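Leluvine试吃:一家藏在二楼的小馆子,值不值得爬那段楼梯

2024年8月2日 | 分享 31 | 评论 14
打印本页 | 邮件发给朋友

先交代一下,我对“隐藏小店”四个字早就没什么抵抗力了。朋友圈里有人发一碗汤,我能放大看半天碗底的花纹,就为了猜是哪家。Leluvine是我一月份就存在手机里的地址,拖到上周才去成,原因很没出息:那条街太难停车,我绕了两回都绕回家煮面了。

这次学乖了,坐公交。下车走几步就看到Sevimau那家老面包房的招牌,旁边有个窄门,上楼就是。楼梯很陡,穿高跟鞋的朋友请三思(我妈在后面一路念叨)。

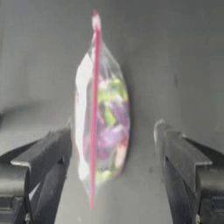 甜菜汤是我先点的,因为隔壁桌每个人面前都有一碗。端上来颜色真漂亮,酸味很正,牛肉炖得一抿就散,酸奶油给得也大方。喝到一半我就开始盘算打包,我们家那种拉链封口的透明塑料袋,封条是一道粉粉红红的细线,这汤比那道线还要深好几个色号,装进去冻起来,冬天拿一袋出来热,想想都幸福!可惜店里的汤不外带,老板娘Oksana Koval说凉了再热土豆会发面,她不愿意让人吃到那个样子。行吧,我服气。

饺子有土豆馅和酸樱桃馅两种,我们各要了一份。土豆馅的皮擀得薄,边上捏的褶子紧实,煎洋葱撒得满满的,香到我妈把盘子往自己那边挪了两次。酸樱桃馅我就没那么喜欢,汁水是足,可甜得有点愣,吃到第三个就想喝茶。我妈持相反意见,她说我从小就不懂吃甜的。
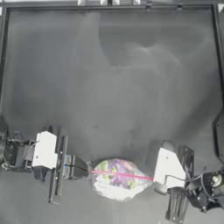 反正最后那盘也没剩下。再说主菜,黄油鸡卷,菜单上写的是“Yurchenko鸡卷”,听说是老板娘外婆家的姓。炸得金黄,一刀下去黄油会滋出来,请务必把刀口朝向盘子中间,别朝向你妈。肉很嫩,莳萝味重,不喜欢莳萝的人可以提前讲一声,厨房会换成欧芹。配的土豆泥倒是普通,有一点点结块,像是赶着出锅的。

服务嘛,慢,但是不冷淡。店里就两个人跑堂,坐满了以后催也没用,我们等鸡卷等了大概25分钟。中间小姑娘过来送了一碟腌黄瓜,脆得不得了,我觉得这碟黄瓜比有些馆子的招牌菜都强。要是哪天他们单卖,我能抱一罐回家。

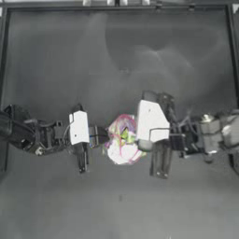 灰色台面一角。

环境就是普通人家客厅的样子,桌子挨得近,隔壁聊什么都听得清清楚楚。那天旁边一对小情侣在讨论要不要养狗,我差点替他们做了决定。靠窗的位子最好,能看见楼下的梧桐树,傍晚光线也舒服,不过夏天会有点晒。空调在最里面那面墙上,怕冷的别往那儿坐,我妈披着我的外套吃完了整顿饭。

价钱方面,一碗汤、两份饺子、一份鸡卷,加一壶红茶,总共196块。这个价在Trusbridge广场那一带,连一份像样的牛排都点不下来,在这里两个人吃得走路都慢。茶可以续,果酱是另外一小碟装着的,黑加仑的,拿勺子直接吃也行(我就是这么吃的)。

蜂蜜蛋糕得单独说两句。我们本来没打算点甜品,结账的时候看到柜台上还剩最后一块,老板娘看我眼睛发直,问都没问就切开给我们尝了个角。一层一层的,湿润,带一点焦香,奶油不腻。我回家路上一直在后悔没把剩下那块买走,等我想通了要折回去,公交已经开过桥了。

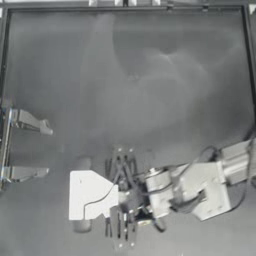

周末去要不要提前订位?
最好打个电话。晚饭时段桌子少,没订的话常常得在楼梯口站着等,平日中午就松快得多,直接上去就有座。

打分的话,汤给满分,土豆饺子差一点点满分,鸡卷看你跟莳萝的关系,土豆泥我就当没吃过。带老人去要考虑楼梯,扶手只有一边有。带小朋友没问题,我们去那天有个小不点把酸奶油抹了一脸,老板娘笑得比他爸妈还大声。

下回我打算中午去,专门冲着荞麦饭和炖蘑菇,那天看见别桌点了,闻着就馋。有吃过的朋友在底下说说味道怎么样,顺便告诉我蜂蜜蛋糕一般几点卖完,我好算公交时间。

评论(14) | 分享本文 | 打印 | 邮件发给朋友

相关文章
老面包房的黑麦面包,早上几点去才买得到
在家腌黄瓜失败三次之后
Trusbridge广场午市套餐吃了一圈
跟我妈下馆子:那些她偷偷打包的菜
红茶配果酱,到底要不要搅进去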